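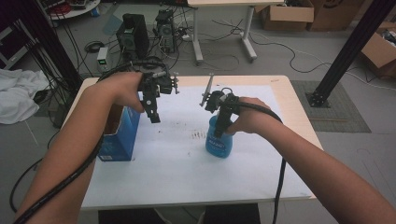

### 3.2 Containers, boxes and work surface

The packing tasks cover household cleaning supplies in the form in which they are usually kept at home: a bottle with a trigger head, a pouch or a can, stored upright in an open carton. We chose this group because the items are tall for their footprint. A carton that holds four of them comfortably becomes hard to fill once one has tipped over, and the trigger heads catch on each other and on the flaps.

The full set contains 11 container types. Spray bottles make up the largest share and are the only type used in all conditions. They differ in body width, neck length and the angle of the trigger, but each has a clear narrowing below the head. In the Novico protocol, from which our task order is adapted, containers are lifted by the body. We also permit a hold at the neck, as in Figure 2, where a blue plastic spray bottle stands on the sheet with the hold placed at the neck. The neck hold leaves the label in view and keeps the lower part of the bottle clear of the carton wall during insertion. Its drawback is that the bottle can swing when it is partly full, and for this reason the fill level was recorded for every item at the start of a block.

Cartons were taken from ordinary retail packaging. No inserts or dividers were added. Flaps were left attached, as removing them made insertion noticeably easier in pilot blocks and gave results that did not carry over to intact cartons. The carton in Figure 2 is blue on the outside with brown inner flaps, and stands to the left of the bottle. Cartons on the right side of the table were used in the mirrored condition only.

The table top was covered with white paper. The paper serves two purposes. It gives every block the same background regardless of the table beneath, and it shows residue left by the containers and cartons. Smudges, streaks and small specks of the kind visible in Figure 2 were allowed to build up within a block. A sheet was replaced when it tore or when a mark interfered with reading the start position. We did not replace sheets for appearance alone. Marks were not sorted by origin, and the sheets should not be read as a measure of leakage.

### 3.3 Placement records

A placement was counted when a container stood upright inside the carton with its base on the carton floor and was no longer held. Containers leaning against a wall were counted separately. Over 7 blocks this gave 2458 placements, of which 2000 were used in the main comparison. The remainder belong to the mirrored condition and are reported in the appendix.

Two features of the record need comment. First, the order in which containers were packed was left open in the Jadoon condition and fixed in the Skavia condition, so placement times from the two cannot be pooled. Second, a flap that folded inward during insertion was opened again before the next container was lifted. The time taken for this was assigned to the earlier placement. Assigning it to the later one changes the ranking of the two narrowest cartons and leaves the others in the same order.

Cartons that lost their shape were withdrawn at the end of the block in which the damage was noted. Bottles were kept in use until the label could no longer be read at the start position.

**Figure 2.** Spray bottle and open carton on the paper-covered table, neck hold.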